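Hemming a Rectangular Tablecloth with Mitered Corners
Anil Reddy
Updated 2022-04-30

Mitered corners remove the bulk that builds up where two folded hems cross. The method below applies to woven cloth of light to medium weight. Knits need a different hem.

Cutting size

Measure the table top. To each dimension add twice the drop, then twice the hem allowance. With a 1470 mm table length, a 200 mm drop and a 55 mm allowance, the cut length is 1470 + 400 + 110 = 1980 mm. Repeat for the width. Prewash the fabric before cutting. Cotton often shrinks more along its length than across it.

Square one end first by pulling a crosswise thread and cutting along the gap. On printed cloth the pattern may not follow the grain exactly. If the two differ slightly, cut to the print, as a crooked motif shows more than a small grain error.
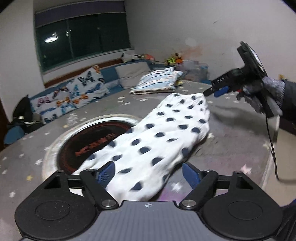 Pressing the folds

1. Turn each edge 15 mm to the wrong side and press.
2. Turn again by 40 mm and press. The two folds use up the 55 mm allowance.
3. Open out the second fold only. Leave the first in place.

Forming the miter

4. At each corner, find the point where the two 40 mm creases cross. Fold the corner in diagonally so that the new fold passes through this point and the creases line up with themselves. Press.
5. Open the diagonal fold. Fold the cloth right sides together so that adjacent edges match, and stitch along the diagonal crease, from the folded edge to the outer point.
6. Trim to 6 mm, clip the tip and finger-press the seam open.
7. Turn the corner right side out. Push the point square with a blunt tool.

Stitching

Set a straight stitch of 2.5 mm. Sew 2 mm from the inner fold, starting midway along one side. At a corner, stop with the needle down, lift the foot and pivot. Overlap the start by four stitches.

If the miter gapes at the inner edge, the diagonal seam stopped short. Unpick 30 mm of the hem and extend the seam by hand.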